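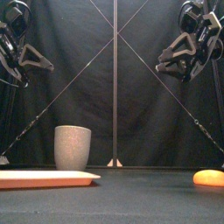
Search this site Go

We drove over to Jondthorpe for the pottery open day, and I'm so glad we went early — the lane was full of cars by the time we left! Katsuhiko Hayashi showed us the big kiln and told us it gets up to 1,150 degrees (Celsius, I had to ask) and holds 200 mugs at a go. My sister bought six little bowls in the Shenoy blue, and I came home with a butter dish I don't need at all but love dearly. The next open day is in July, and the scones are worth the drive.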